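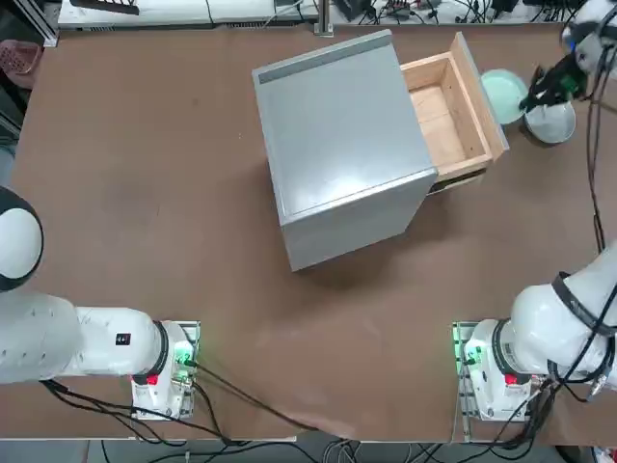 April, 7:40 am. Third round of the walnut ink, and this batch is the best yet! I simmered the Ilwood husks for longer this time, strained them through two layers of old pillowcase and let the liquor settle overnight. The color I'm after is a flat, honest brown, close to the tabletop by the gray cabinet, with none of the orange that crept into batch two. On the Kadetti paper it goes down pale and then deepens while you watch, and I could happily have filled a whole pad with stripes.

Notes for whoever makes the next one:

- 200 g dried husks, 764 ml strained liquor after reduction
- gum arabic solution, 18 ml, stirred in warm
- one clove per jar against mold (batch one grew fur, ugh)
- simmer held at 80 °C, lid off for the last stretch

Feathering is nearly gone on the Kadetti. The Lambridge sheets still bleed along the grain, worst with the broad nib. More gum might fix that – or a sized paper, which I'd like to try first.

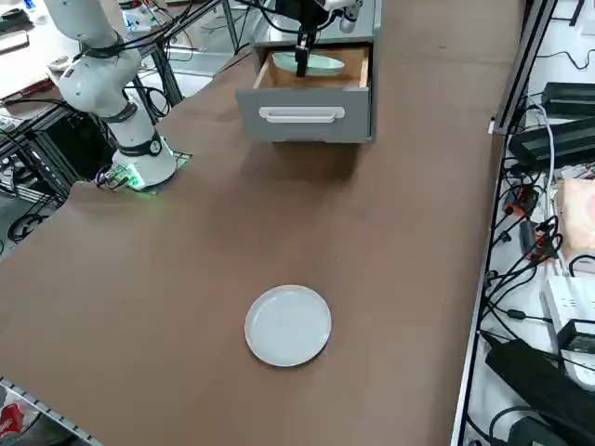 Anas Akl thinks the bleed is down to the husks being picked too green, and would leave the gum alone until we've tried a darker lot. Good thought, and an easy one to check: the Triantafyllou bag is nearly black already. I'll run a half batch from it with everything else the same.

Still to do: swatches in the window for the fade test, label the jars, scrub the brown out of the good saucepan.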